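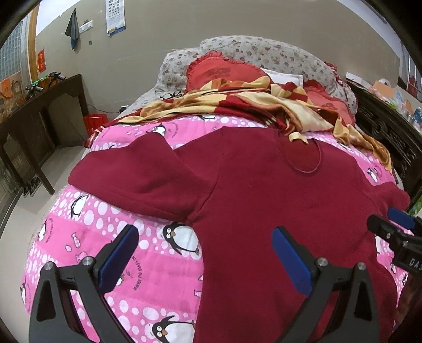 ## How to fold a thick sweater so it doesn't become a ball in the drawer?

**Aleksandra Szulc**

Hello all. I have a maroon sweater, very soft and thick, and I never learned to fold it well. I have no table big enough, so I do the folding on my bed, over the penguin bedding. For T-shirts this works fine. For the sweater it doesn't.

My problem is the sleeves. I put them both to the middle, then I fold the bottom up, and the result is a fat package which is high in the center and flat on the sides. When I put it in the drawer it opens by itself. My drawer is 40 cm wide and not deep, and I also have to keep two cardigans in there.

I don't want to hang it. My mother always said that heavy knits get long on the hanger, and I had one dress which became longer in this way. I also tried to roll it, but the roll takes half of the drawer.

Is there some order of steps I should follow? And does it matter that the bed is soft? I moved to Drevthorpe in March and the flat is small, so please don't tell me to buy a bigger dresser!

Thank you in advance.

**Huia Sutcliffe**

Hi Aleksandra, the soft bed matters a little, but you can work with it. The bigger trouble is that both sleeves land on the same spot. Try it like this:

1. Lay the sweater face down, neckline away from you, and smooth it with your palms from the center out to the sides. Pull the bedding tight under it first, or you will smooth one wrinkle and make another.
2. Fold the right side in, one third of the width. The sleeve will now point across the body. Turn it down at the shoulder so it runs straight along the edge you just made.
3. Do the same with the left side. The sleeves should lie next to each other — not crossed.
4. Take the bottom edge and bring it up to the middle, then fold once more up to the neckline.

When you turn a sleeve, take the fabric at the seam where the sleeve joins the body. If you take it by the cuff, the knit stretches and the fold goes crooked. A small pinch is enough. 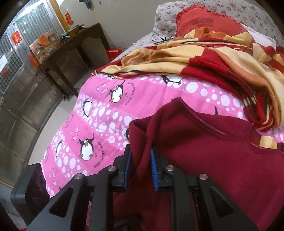 5. Turn the whole package over, so the neckline is on top, and press it lightly with the flat hand.
6. Put it in the drawer standing on its folded edge, like a book, and push the cardigans against it. They hold each other closed.

If your drawer is too low for standing, stop after the first fold in step 4 and lay it flat at the bottom, with the cardigans on top.

**Keegan Pearce**

just put it on a shelf, why does it have to be a drawer

**Jarrah Fairweather**

I agree with Huia for the sleeves, only I fold in the other order. First I fold the sweater in half the long way, sleeve on sleeve, and then I bring both sleeves together diagonally over the body. It is faster and there are fewer steps to remember, but it comes out thicker on one side. For a thin sweater I would do mine, for a thick one probably hers.

One more thing: put a big tray or a piece of cardboard on the mattress, under the sweater. I used the side of a moving box for years and it gives much cleaner edges.

**Aleksandra Szulc**

Thank you, Huia, the drawer closes now! I had to skip the standing part, it was too low. Jarrah, I will look for cardboard, I still have boxes from the move.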